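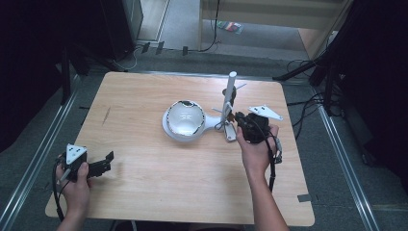 Care of Light Wood Tabletops

Pale tables show every ring, scuff and drip. The methods below apply to birch, maple, ash and light oak, finished with oil, wax or a clear coat. They do not apply to painted tops or to plastic film printed with a wood pattern.

Identify the finish first

Place one drop of water on an out-of-the-way spot, such as the underside of the overhang, and leave it for 8 minutes. If the drop stands up and the wood beneath it keeps its color, the surface is sealed with a clear coat or a fresh layer of wax. If the spot darkens, the top is oiled or bare. Scrape the same spot lightly with a fingernail. Wax comes off as a soft gray curl; a clear coat does not.

Daily cleaning

Wipe with a cotton cloth wrung out until it no longer drips. Follow the grain. Dry with a second cloth. A few drops of dish soap in a bowl of warm water will handle food grease. Skip vinegar on oiled tops, where it dulls the surface over time, and skip ammonia on everything. Scouring powder leaves fine scratches that fill with dirt and read as a gray haze under a lamp.

Microfiber is fine on a clear coat. On wax it tends to drag, and the surface ends up streaked.

White rings

A white ring is moisture held in the finish. The wood under it is usually sound. Lay a dry cotton cloth over the mark and pass an iron over it on the lowest setting, no steam, for a few seconds at a time. Lift and check after each pass. Most fresh rings fade in three or four passes. Old ones may need a dab of plain petroleum jelly left overnight and wiped off in the morning.

Dark rings

A dark ring has reached the wood. On a clear-coated top this means stripping the finish, a job for a free weekend. On an oiled top, sand the area with 200 grit, along the grain, feathering the edge well past the stain. If the mark remains, it is often iron — a wet can or a steel pot foot will do it — and oxalic acid, sold as wood bleach, will lift it. Wear gloves and eye protection, follow the package, rinse, and let the wood dry for a full day before oiling.

Scratches and dents

Fine scratches in oiled wood disappear with a light rub of 200 grit and fresh oil. Deeper ones need 80 grit first. Do not start at 80 on veneer; the face layer can be thinner than a postcard and there is no way back.

Dents in bare or oiled solid wood can be raised with a damp cloth and a warm iron. Cuts cannot, as the fibers are severed. Fill those with hard wax in a color one shade darker than the wood. A lighter filler shows more.

Re-oiling

Twice a year is enough for a table in daily use. We do one coat in February, when indoor air is driest, and one at the end of summer.

1. Clean the top and let it dry.
2. Rub in a thin coat of Fornar hardwax oil with a lint-free pad.
3. Wait 8 minutes, then wipe off everything that has not soaked in.
4. Keep cups and plates off for 6 hours, and wet cloths off for a week.

Spread used oil rags flat outdoors to dry before disposal. A balled-up rag can heat itself to the point of fire.

Protection

Felt pads under lamps and bowls need replacing once they pick up grit — a dirty pad is sandpaper. Rubber feet can react with some clear coats and leave a yellow mark that does not wipe off. Put cork between them and the table. Cork trivets also handle hot pans better than folded towels, which pass heat and steam straight through.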